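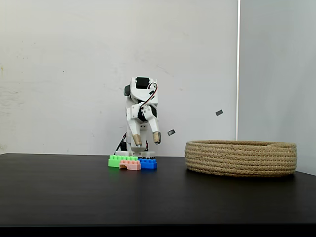

Building Brindia: a desktop arm from the Watkins Street workshop

Reading time: 7 minutes
Last updated: 2019-12-02
Print this page | E-mail this page

The arm known as Brindia was built over two winters in a shared workshop on Watkins Street in Ostura, on a bench that its builder rents by the month. It is a small machine made of 3D-printed parts and hobby servos, with a two-fingered gripper, and its present job is to move toy bricks into a rope basket. The builder is a maintenance fitter by trade and had not designed a robot before this one.

We spoke at the bench in the late afternoon. The builder asked that the article stay with the mechanical work and leave the software for another time, then talked about the software anyway.

The first version, the builder said, was copied from drawings found online and scaled down to fit the printer. "Scaling everything by the same factor is a bad way to start. The holes scale too. I had screws that fell through and bearings that would not go in, and a servo pocket that was short by the thickness of the label on the servo."

Nothing from that version is left except the wrist bracket, which was redrawn twice and kept its general outline. The current set of parts took 262 hours of printing, counted from the printer log and including the pieces that were thrown away. The builder prints the load-bearing brackets on their sides so that the layers run along the length of the part.

"If you print a bracket standing up, it splits at the servo screws. It does it slowly. You see a white line first, and then the joint starts to feel soft, and you spend an evening looking for the fault in the electronics."

Brackets and holes

Several of the brackets carry rows of small holes, more than the screws need. The builder put them there while the layout was still changing, so that a servo or a cable tie could be shifted without drawing a new part.

"I know they cost some stiffness. I measured the tip with a dial gauge, hung a weight on it, and compared a bracket with holes to a solid one. The difference was smaller than the slop in the gear train. So the holes stayed."

Slop is the subject the builder returns to most often. Hobby servos have a small amount of free play between the motor and the output, and each joint adds its share. At full reach, the fingertips of the first version could be moved several millimeters by hand while every servo was holding position. The builder tried springs across the shoulder, which helped on the way up and made things worse on the way down.

The present answer is to approach every pick from above. With the arm always coming down on the target, its own weight keeps the gears loaded on the same side. "You are not removing the play. You are making sure it is always taken up in the same direction. For bricks that is enough. I would not want to put a screw in a hole with it."

The shoulder servo is a stronger type than the others and was the only part bought new at full price. The rest came from a box of mixed stock at another bench, and two of them failed in the first month. The builder now runs each servo on the bench for an evening, swinging an unloaded arm back and forth, before it goes into a joint.

Cable routing

The wiring gave more trouble than the builder expected. In the second version the servo leads were tied tightly along the links. That looked tidy and lasted until the wrist was turned to its limit, when a lead pulled out of its connector and the gripper stopped responding.

"I had measured the cable with the arm straight. The longest path is with the elbow folded and the wrist turned, and I had never put it in that position with the covers on." 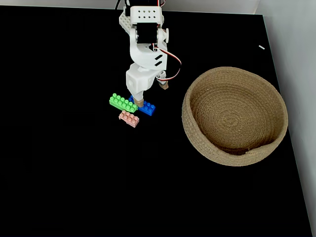 The leads now leave the servo in an open loop at the wrist and come back in toward the gripper. The loop is sized by folding the arm as far as it will go, marking the lead, and adding a finger's width. The builder admits that it can catch on things. A clip was tried to hold it closer, and it wore through the insulation at the point where the cable bent, so the clip was taken off again.

A second change was electrical. All of the servos had been fed from the same thin pair of wires, and when the shoulder started to lift, the voltage at the wrist dropped far enough to reset the gripper servo. It would open for an instant and close again. The builder spent most of May replacing grippers before putting a meter on the supply.

"It opened at the same place in the lift every time, and I took that to mean a mechanical fault. I filed the fingers. I changed the pads. Then I held the gripper open with a clamp and watched the meter, and the needle dipped at that same place."

Power now goes to the shoulder on its own heavier pair, with a capacitor close to the servo. The signal wires are kept apart from it as far as the printed parts allow.

The fingers

The gripper opens to 52 mm between the pads, measured at the tips. An earlier one opened wider, and the builder reduced it after working out that the extra travel was never used and was costing grip force at the closed end.

The tips are tapered and softer than the links they sit on. They are separate parts and can be changed without taking the gripper off the arm. "The tips are what wears. If the tip is part of the finger, then you print the whole finger again and calibrate again, and you do that every time. Make it two parts."

The shape of the taper came from the bricks. With square tips the gripper could take a brick that stood alone, but it could not get between two that lay close together. The narrow end goes into a smaller gap. It also gives less contact area, and a long brick picked up near one end will turn in the grip under its own weight. The builder regards this as acceptable so long as the brick is going into a basket.

"If I were stacking them I would need a different hand. For dropping them in a basket, the angle does not matter much. What matters is that the low end clears the rim. I add height for that and do not try to correct the angle."

The gripper servo is given a closing position slightly past contact and left there. The builder knows that this keeps the motor pushing for the whole move, and has limited the time for which it can do so. After that limit the software backs the position off by a small step. On the first attempt the step was too large, and bricks were released over the edge of the table.

Control

The control program is called Skullelby. It was written by another member of the workshop for a pen plotter, and the builder changed it to handle servos. It runs on an old laptop under the bench. An operator moves the arm with a hand controller, the program stores the joint positions, and the stored moves can then be played back or trimmed.

Playback is at 36 steps per second. The builder tried faster rates and found that the arm did not follow any better, as the servos were already lagging behind the commands. Slower rates made the elbow hum.
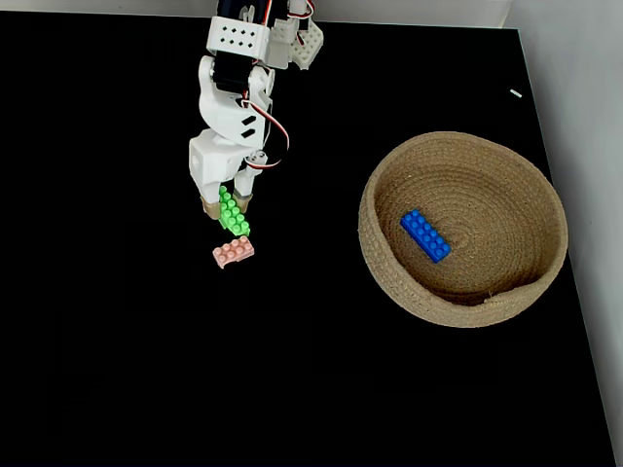

Testing

The usual test is three bricks, one at a time, into the basket. The builder chose bricks of different lengths for it, set close together so that the gripper has to deal with neighbors. The bench surface is black. It was painted for another project, and the builder found it useful: a brick that has been nudged is easy to notice from across the room.

The basket replaced a steel tray. Bricks bounced out of the tray, and the sound carried to the other benches. The rope basket has a soft wall, and if the fingers touch the rim on the way in, the rim gives a little and the arm carries on. The drawback is that the basket has no exact shape. Its rim is not level, and pushing it with a hand changes it. The builder sets the release height by the tallest part of the rim and leaves a margin on top of that.

More than 1720 picks have been logged since the fourth gripper was fitted. The log has a column for the result and another for the cause when a pick fails. According to the builder, the most common cause on record is a neighboring brick being pushed by the open finger on the way down. Drops during the lift used to lead the list, before the wiring was changed.

"I write the cause down before I touch anything. If I reset the bricks first, I remember what I expected to see."

Calibration is done at the start of each session. The arm is driven to a printed block that fits against the base, the joints are read, and the offsets are stored under the date. When an offset moves by more than a degree from the last session, the builder checks the horn screws before running anything else. Loose horn screws have been found this way on four occasions, three of them at the elbow.

Next changes

The builder has drawn a new elbow with a bearing on the far side from the servo, so that the output shaft no longer takes the side load alone. It is waiting for time on the larger printer, which is shared and booked well ahead. The perforated brackets will be kept in the new version, with fewer holes near the screws.

The drawings are not published. The builder wants to put dimensions on them first, and said that the files as they stand depend on one printer that prints its holes slightly small. "Somebody else would get a loose fit everywhere and think that was the design."

Copies of the cable length table and the calibration block drawing are kept in the binder at the Watkins Street front desk and may be photographed by members.

Print this page | E-mail this page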